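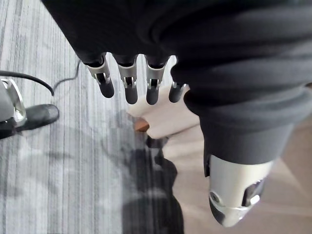

Black cloth and gray sleeve

Mollel Tenants' Association
Minutes of the July meeting

The meeting opened at 7:05 p.m. in the ground floor lounge, with Josefina Orellana in the chair. Minutes of the last meeting were approved with one spelling correction (Birkier, not Birker).

1. Laundry room hours
Residents on the second floor asked again for a later closing time. After discussion it was agreed to keep the room open until 9 p.m. on a trial basis through the end of August. The sign on the door will be changed. Clothes left in a dryer may be moved to the folding table after 30 minutes — the old notice said an hour. 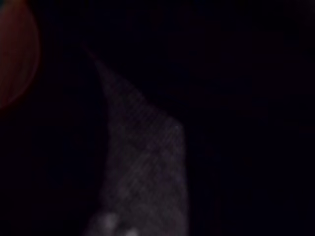
2. Dryer replacement
Birkier quoted $2,000 for a new dryer with installation. Repair of the old one would cost $1,000 with a 6-month warranty. Several members felt the repair was poor value. Motion to accept the quote for a new dryer, provided the old one is hauled away at no charge. Carried, two against.

3. Courtyard
The gate latch is still sticking. Iro will be asked to look at it when they come for the gutters. Bikes should not be chained to the drainpipe. 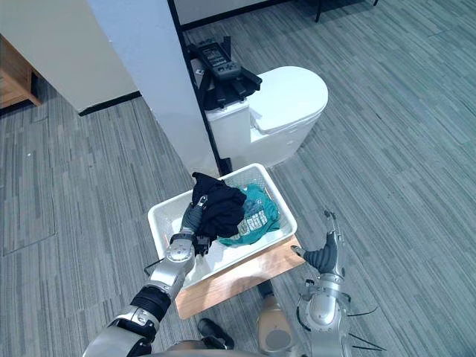
4. Other business
A resident asked whether the Skustuvby side entrance could be left unlocked on moving days. Left for next time — the landlord has to be asked first.

Meeting closed at 8:20 p.m.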